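Minutes of the Monthly Meeting, Cairns Street Tool and Parts Library
Held in the back workroom, June 26, 2025

The meeting got going a little late, as everyone wanted to finish their coffee and have a good look at the new pegboard first (it is lovely, and thank you to all who gave up an evening to paint it). The minutes of the last meeting were read out and accepted with one change: the sander that was listed as missing had been on loan the whole time, and has come home safe and sound.

1. The workroom clear-out

Most of our time went on this, and rightly so. Members will remember that we promised ourselves back in February that the workroom would be sorted before summer, and here we are with summer at the door and the sorting well begun but a good way from done. The shelving along the long wall has been emptied and wiped down. Everything that came off it was listed as it came, and the list now stands at 166 entries, from whole tools down to jars of mixed washers, which we agreed to treat as one entry per jar or we would be here until Christmas.

It was felt that cardboard boxes are the heart of the problem. People are kind and bring us things in whatever box they have handy, the box gets put down, another goes in front of it, and by spring we have forgotten what is in any of them. A good many still have old printing on them that has nothing to do with what is inside now. It was agreed that every box that stays will get a fresh paper label on the side facing out, in big letters, and that boxes will be stored right way up so the writing can be read without tipping your head over.

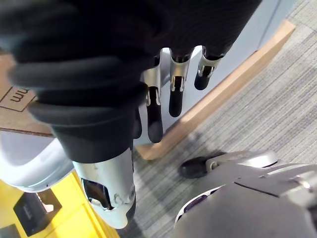

A member asked whether we might do away with cardboard altogether and go over to clear bins with lids, saying that labels fall off in the damp and that you can see straight into a clear bin from across the room. There was plenty of warm support for this and a few worries over cost. Clikach sells a stacking bin that would suit our shelves, and the price for 72 of them would come to $300 with the group discount. After a friendly back-and-forth it was agreed to buy the bins out of the spring sale money, to use them for small parts first, and to keep cardboard for bulky things until we see how we get on.

2. Loose parts and odd panels

We had a long chat about housings, covers and trays that have parted company with whatever they belonged to. Some of us would happily keep them all forever. The meeting settled on one shelf for these, at waist height, and anything still unclaimed at the end of the year goes to recycling.

3. Loans

The Piretti bench vise is back from repair and can be borrowed again. The Coro drill set has 4 people waiting for it, so please bring it back on time if you have it, and give the bits a wipe before you do.

4. Any other business

The side door is sticking again. A request was made for a second broom. The cookies were much enjoyed and the recipe will be pinned up by the kettle.

Next meeting to be set once the bins have come in.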